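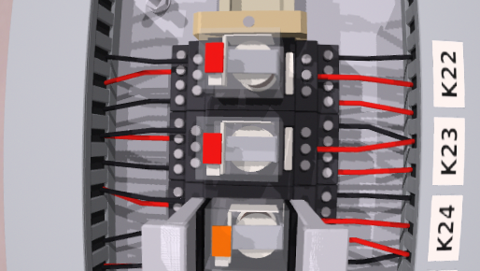

Relay Handling Demonstration (Sonulia Open Day)

By Oona Rautiainen
Tuesday, July 27, 2021
Print | E-mail this article

The relay handling demonstration is the bit of the Sonulia open day that most people wander over to once they've had their coffee, and it's where I spent nearly my whole afternoon. Sonulia is a small automation outfit that sets up robots for control cabinet work, and the demonstration is their way of letting the public see what that involves. This entry covers what's shown, who runs it and what I made of it (I'm a retired sparky, so bear with me).

Background

The open day began as a Sauerland thing, held in a shed with 40 folding chairs, and it has grown a fair bit. Birthe Hjaltested started the relay segment because visitors kept asking about the cabinets and ignoring the big palletising arm. She still introduces it herself, and she talks fast!

The task

Everything is run in simulation first, on a large screen, before anyone goes near live gear. The rendered panel has a column of black relay modules between two slotted wiring ducts, labelled K22, K23 and K24 up the side, and the gripper comes in from below with a finger either side of the K24 relay. If you've ever pulled a plug-in relay by hand you'll know the feeling – there's never enough room for your knuckles, and the wires are always in the road.

I was tickled by how much trouble they'd gone to with the colours. K22 and K23 have red tabs and K24 has an orange one, and the covers are clear so you can see the cream-coloured bit inside. Red and black wires run off to the ducts on both sides, not all of them especially straight, which made me feel right at home.

Software

The simulator goes by the name Urari, and the planning program that sits on top of it is called Lesen. Zbigniew Sowa looks after both. He told me they'd put 470 variations of the panel through Urari ahead of the open day, shifting the lighting and the lie of the wires each time. I asked whether it ever grabs a wire by mistake and he laughed and said "plenty", then showed me the log.

Visiting

Sessions are free and you don't need to book. Get in early if you want a spot by the screen, and save your questions for Suryani Lumenta, who hangs about afterwards and will happily talk grip force until they turn the lights off.

Shares: 900 | Comments: 40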